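Quick one, typed between loads. How we fold tops and tunics at Tisbridge so they go in the drawer flat and come out flat. Shahla asked for it written down, Junhao keeps asking too, so here goes.

## What you need

- a clear table, wiped and dry
- the clean tops, properly dry, not nearly dry
- a spray bottle of plain water
- folding board if you like one (I use the Flovetti one, cardboard does the same job)

No iron. If it needs an iron it goes in the other pile.

## Before you fold

Check pockets. Pens especially. One biro went through a wash of 80 tunics in April and I'm still finding blue on things.

Do buttons up, top and bottom one at least. Zips all the way. Turn sleeves the right way out now, much worse job later.

Shake it. Hold at the shoulders, two hard snaps downwards. Takes out half the creases on a thin cotton, less on anything stiff.

## The fold

1. Lay it face down, neck away from you, hem towards you.
2. Smooth from the middle out to the sides. Flat hands, not fingertips.
3. Fold the right side in to the middle of the back. Sleeve comes with it, then fold the sleeve back down so it lies straight along the body.
4. Same on the left. Sides should just meet. Overlapping a bit is fine, a gap isnt.
5. Hem up, about a hand's width.
6. Bring the folded end up to the collar. Turn over. Done.

Zhenhua does step 5 twice for the long ones. Works well, makes a thicker parcel, so only do it if the drawer is deep.

## Getting the hem right

Most of the bad folds I redo are bad at step 5. People grab the hem in the middle and pull, then the corners trail behind and you get a wedge. Take it near the corners, lift, lay it down, let go.

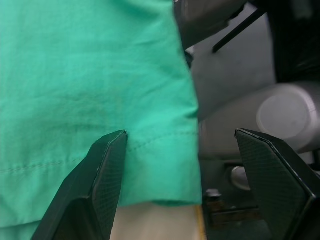

Hems want a look before anything goes on top of them. Use the stitching as your ruler: on the green cloth it's a line of small dashes that climbs a bit towards the right, so I'd ease that side back down until the line runs level with the table edge. Then the corner. It curls slightly at the bottom right, and a curl like that gets pressed in if you stack on it. Flatten with your palm, tiny bit of water if it springs back. Soft wrinkles higher up, one stroke sideways and leave them alone. Don't chase every crease, you'll be there all night.

## Stacking

Collars all one way, folded edge at the front so you can lift one out without wrecking the lot. Thin ones on top. Stop when the drawer starts to drag, take two out, shut it.

Sizes: smalls left, larges right, and anything with no label goes on Zhuoran's shelf to be sorted. Please don't guess teh size.

## If it's gone wrong

- Wonky parcel: undo back to step 3, not the whole thing.
- Creased across the front: hem fold was too high. Lower it next time, hang this one overnight.
- Slides open in the drawer: sides not meeting at the back. See step 4.

Loose threads on a hem, don't pull, snip. Scissors are on the hook by the door.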